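首页 > 支持中心 > 使用说明 > 睡眠与旅行用品 > 第三章

第三章 首次使用、佩戴与调节

本章适用于 Olletti 系列头戴式白噪音助眠带(以下简称“助眠带”)。使用者在首次佩戴前应完整阅读本章内容。充电盒的使用方法见第二章,洗涤与长期存放见第五章。

3.1 开箱与核对

1. 沿包装侧面的易撕线打开外盒,不得使用刀具划开。外盒内层紧贴织物部件,刀具可能损伤面料。
2. 取出助眠带主体、控制模块、充电线、收纳袋及保修卡。
3. 核对保修卡上的序列号与控制模块背面的序列号是否一致。如不一致,请停止使用,并联系购买渠道。
4. 揭去控制模块表面的保护膜。
5. 检查织物内侧的两片扬声器是否平整。扬声器在运输过程中可能发生偏移,调整方法见 3.4 节。

注:通过 Flambridge 渠道购买的产品另附航空耳机转接头一枚,该配件不在标准配置之内,单独购买时请注明型号 424。

3.2 首次充电

1. 将控制模块从助眠带正面的插袋中取出。模块留在织物内时不得充电。
2. 使用随附充电线连接控制模块与电源适配器,适配器输出电压应为 5 伏。
3. 指示灯呈橙色常亮,表示正在充电;转为绿色后,充电完成。
4. 首次充电应持续至指示灯转绿,中途不宜断开。
5. 充电完成后先拔下控制模块一端,再拔下适配器一端。

电池额定容量为 200 毫安时,在标称条件下可完成 500 次充放电循环。此后续航时间会逐步缩短,属正常现象,不在保修范围之内。

注意:充电时控制模块表面温度会略有上升。如温度明显偏高、外壳变形或出现异味,应立即断开电源,将模块移至通风处,不得再次充电。

3.3 安装控制模块

1. 将助眠带平铺于桌面,有标志的一面朝上。
2. 找到正面中央的插袋开口,开口朝向助眠带上缘。
3. 将内部连接线引出,与控制模块底部的接口对齐后轻轻推入,听到轻微的卡合声即可。
4. 将模块按键面朝外放入插袋,理顺多余线材,使其平贴于模块后方。
5. 合上插袋的搭扣。

请勿将连接线缠绕在模块上。反复弯折会使线芯受损,典型表现为单侧无声或声音时断时续。

3.4 调整扬声器位置

助眠带左右两侧各有一个夹层,扬声器可在夹层内横向移动。出厂位置按成人平均头围设定,多数使用者仍需作少量调整。

1. 戴上助眠带,将下缘置于眉骨上方,两侧覆盖耳廓。
2. 用手指隔着面料找到扬声器的圆形边缘。
3. 将扬声器推至耳道口正前方。如习惯侧卧,可将受压一侧的扬声器向后移动少许,以减轻压迫感。
4. 播放任意音频,确认两侧音量一致。
5. 取下助眠带,检查扬声器是否仍保持平整。若边缘翘起,应从夹层开口处伸入手指将其抚平。
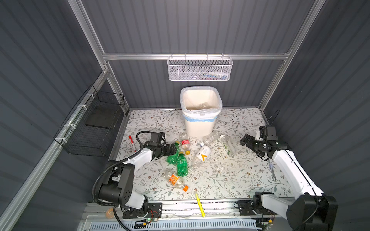
调整完成后,建议佩戴数分钟再作一次确认。织物受体温影响会略微松弛,扬声器的实际位置可能与初次调整时有所不同。

3.5 调节束带松紧

助眠带后部设有可调束带,适用头围最大为 61 厘米。

1. 松开后部的魔术贴。
2. 将助眠带戴至 3.4 节所述位置。
3. 双手拉住束带两端,以感到贴合而无勒紧感为宜。
4. 将魔术贴完整粘合,不得留有外露的勾面。外露勾面会勾连头发及枕套。
5. 左右转动头部,助眠带不应出现明显滑动。

判断松紧的简便方法:在助眠带与额头之间应能平放一根手指。如不能放入,请适当放松;如可放入两根以上,请适当收紧。

警告:不得将助眠带下拉至颈部佩戴。不得供三岁以下儿童使用。三岁以上儿童应在成人看护下使用,入睡后由成人取下。

3.6 蓝牙配对

1. 长按电源键三秒,指示灯以蓝白两色交替闪烁,即进入配对状态。
2. 打开手机的蓝牙设置,在可用设备列表中选择“Olletti Sleep”。
3. 听到一声提示音,且指示灯熄灭后,配对完成。
4. 再次开机时,助眠带将自动连接最近一次使用的设备。

如列表中未出现设备名称,请依次检查:控制模块电量是否充足;助眠带是否已与另一台手机连接;手机与助眠带的距离是否在三米以内。仍无法配对时,同时按住音量加、减键六秒,模块将清除全部配对记录并重新启动。

3.7 音量与定时

1. 短按音量键逐级调节,长按则跳至下一曲目或下一段内置音效。
2. 连按电源键两次,切换至内置白噪音。内置音效无需连接手机。
3. 连按电源键三次,启用定时关闭功能。提示音一声表示三十分钟,两声表示六十分钟,三声表示取消定时。
4. 入睡前请将音量调至能够分辨内容的最低一级。

定时功能在关机后不予保留,每次使用均须重新设定。此项设计源于 Grundesari 试用小组的反馈:多数试用者对上一晚的定时设置没有印象,误以为设备出现故障。

注意:需要听取闹钟、婴儿啼哭声或火警信号的使用者,应仅以单侧播放,或选择音量最低一级。单侧播放可在配套应用的“声道”菜单中设置。

3.8 旅途中使用

1. 乘坐飞机时,起飞与降落阶段应依照机组人员的要求关闭蓝牙。此时仍可使用内置白噪音,但控制模块的无线功能须先行关闭,方法为同时按住电源键与音量减键两秒。
2. 控制模块内含锂电池,应随身携带,不得放入托运行李。
3. 在车辆中使用时,仅限乘客佩戴。驾驶人员在任何情况下不得佩戴本产品。
4. 不使用时,将助眠带沿中线对折一次后放入收纳袋。不得卷成筒状,以免扬声器边缘变形。

与 Kadlec 颈枕配合使用时,束带的魔术贴应移至颈枕上沿以上,避免后脑处受到叠加压迫。必要时可将束带接合处转至头部侧后方,并按 3.4 节的步骤重新调整扬声器。

3.9 首次使用后的检查

首次整夜使用后,请于次日完成下列检查。

1. 观察额部与耳后皮肤。轻微压痕通常会在短时间内消退;如出现持续发红、瘙痒或皮疹,应停止使用,并咨询医师。
2. 取出控制模块,确认接口干燥、无汗液残留。如有潮湿,用干布擦拭后自然晾干,不得使用吹风机。
3. 检查魔术贴勾面,清除附着的纤维与头发。
4. 如剩余电量明显低于预期,请确认定时功能是否已启用,并完成一次完整充电后再作判断。

面料应在首次使用前手洗一次,以去除浮色与整理剂。洗涤前必须取出控制模块和两片扬声器,具体步骤见 5.2 节。

本章由 Ronja Westerberg 审定,修订日期为2024年4月21日。此前版本中关于束带调节方向的说明已经废止,请以本章为准。

上一章:充电盒 | 下一章:配套应用 | 返回目录 | 联系支持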